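Handheld gripper rules: do you make people take bracelets off?

benchwarmer_58
Joined January
Posts: 321

OK so I'm rewriting our bench rules for handheld gripper sessions (the old sheet was two lines, both about charging) and I got stuck on stuff worn on the wrist. My draft says nothing below the elbow except a plain sleeve. Got pushback right away. One of our best people wears a thin bead bracelet and says it has never touched anything.

Sweeping is the task I care about most, so that's the one I'm posting.

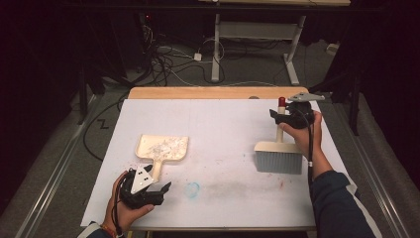 Dustpan and brush task, bracelet on the left wrist, cable running down past the hand.

My worry is the cable. Beads plus a cable that close together, over a whole shift? I'd like it written down one way or the other before we start the Karabulut batch.

tallow
Posts: 557

We did this at Broncombe and went too strict. No jewelry, no watches, no loose cuffs, and people just quit reading the sheet. Now it says "nothing that can catch a cable" and the shift lead decides. Works fine. I'd leave the bracelet alone.

Planduteck_refugee

Gotta disagree with tallow. "Shift lead decides" means five leads and five rules, and then you get to argue about it every Monday. Pick one! Ours is bare wrists, sleeves snug, cable clipped to the forearm before you pick anything up.

Also, your table needs a rule way more than the wrists do. There's a gray smudge right across the middle and a faint blue stain down near the front. Do you swap the paper between takes or what?

benchwarmer_58

Ha, fair. Draft says swap it once a day. You'd go more often?

Planduteck_refugee

For sweeping, every restart. For folding cups or whatever, once a day is plenty.

tallow

Every restart is a LOT of paper. We wipe down, and swap only if the marks won't come off. And check that the marker plates are clean while you're at it, that one bit us at Fineck for 2 weeks.

benchwarmer_58

Going with clipped cables and bare wrists for now, wipe first and swap if it won't wipe. I'll tell her about the bracelet tomorrow, wish me luck. Still open on sleeves if anyone has wording they like.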